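5.2 Reaching past the table edge

The grasping results in Section 5.1 were collected with objects placed on an open surface and the hand approaching from above. Most stations of practical interest do not look like that. Parts are set out near an edge, there is a shelf underneath, and the arm has to come up from below or from the side with very little clearance. We therefore ran a second set of trials at a two-tier table, using the same policy weights and the same hand, and changed only the layout of the work.

The setup is shown in Figure 7. Black shoe-shaped trays are placed in a row along the upper surface. They are a useful test object for our purposes. They are dark and have little surface texture, which degrades the depth estimate, and their raised walls and lips offer several contact sites that look alike to the wrist controller but differ in how well they hold. A policy trained only on convex objects tends to close on the nearest visible edge. On an open shell this can mean pinching a single wall, and the tray then rotates about the contact as soon as it is lifted.

Each trial began with the right hand below the level of the tabletop. The policy received the head camera view and the joint state of both arms, and produced wrist targets and finger closures in chunks. We compared three conditions. In the first, the policy was run as trained (Base). In the second, we added the edge term of Section 3.4, which penalizes predicted paths that bring any finger link within the safety margin of the table front (Edge). In the third, we kept the edge term and also held the fingers extended until the palm had cleared the surface (Edge+Hold). We ran 300 trials in total, divided evenly over the three conditions, with tray order and spacing changed between blocks.

A trial was scored as a success if the tray was lifted clear of the table and held for 6 seconds without regrasping. Contact between the hand and the front of the table was scored separately and did not end the trial unless the torque limit was reached. Two of the authors scored the recordings independently, and a third settled the cases where they disagreed.

Base had the lowest success rate of the three, and the cause was seldom the grasp itself. In most of its failed trials the thumb met the table front on the way up. The thumb of this hand sits well outside the line of the other fingers, and when the hand is raised with the palm vertical it projects toward the table. The training data contain few approaches of this kind, and the policy appears to treat the thumb as if it were already folded. Adding the edge term removed most of these contacts but made the motion slower, with the wrist backing away from the table and then returning, sometimes more than once. Edge+Hold reduced the backing motion and gave the highest success rate. We did not find a difference between conditions in the final grasp once the hand was over the surface.

The remaining failures in Edge+Hold fall into two groups. The larger group involves the open shells, where the policy chose the flared lip over the side wall. The lip is the most prominent feature from the head camera, and the attention maps in Appendix C show that it dominates the selection of a contact point. The smaller group comes from the hand blocking the camera's view. When the raised hand hides the target tray, the policy must act on its last clear estimate, and it drifts toward a neighboring tray if the spacing is tight. A wrist camera would probably help with this - we have not tested one.

We also checked whether the idle left arm affected the results. Parking it farther from the table widened the reachable region for the right elbow only slightly, and the success rates did not change by more than the spread between blocks. It was left in its default parked posture for all trials reported here.

One limit of this experiment should be kept in mind. The table height was fixed. The edge term depends on a plane fitted to the tabletop at the start of each block, and we do not know how it behaves when that plane is wrong.

Figure 7. Right-hand approach from below the tabletop, seen from the head camera. The fingers are extended and the thumb points toward a small square module on the table front.
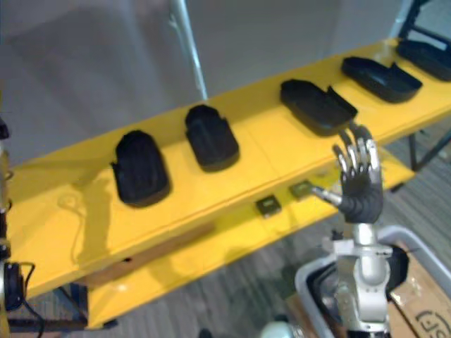
Sawsan Hijazi
Research Engineer, Manipulation Group, Rizk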